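Print this page | E-mail this entry
November. Posted by Nazar Panasiuk

I came in early and the planner was still complaining from last night. The log had 812 warnings, almost all of them the same one: goal outside tolerance, left arm, wrist joint. Yoga Halim wanted to raise the tolerance and go on. I asked for one morning to look, and he agreed, though with a face.

The mistake was mine. In Fodine, our small tool for joining two arm plans, I had let each arm keep its own clock. At the start they agree. After 3,000 control steps they do not, and the left one believes it is late and hurries. For the sink task this is bad, as one arm must hold the lever while the other empties the cup.

I gave both arms the same clock and removed the hurry rule. Then I ran the task again, slowly, with my hand near the stop button.

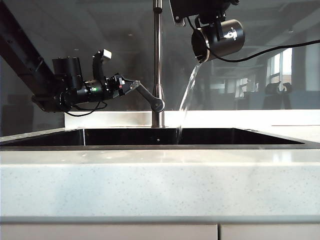

After lunch

The left finger stayed closed on the tap lever while the right arm tilted the black cup over the basin. I watched the water more than the screen, I admit. In the new log the two plans have the same time on every line, and I scrolled through it twice with great pleasure.

Still to do: the tilt is planned as one long curve, and I would like to cut it in 2 parts, so that a replan can happen between them. Yoga thinks the replan will make the wrist shake. Perhaps he is right. I will try it first in the simulator, 1,000 runs overnight, and write the result tomorrow.

Print this page | E-mail this entry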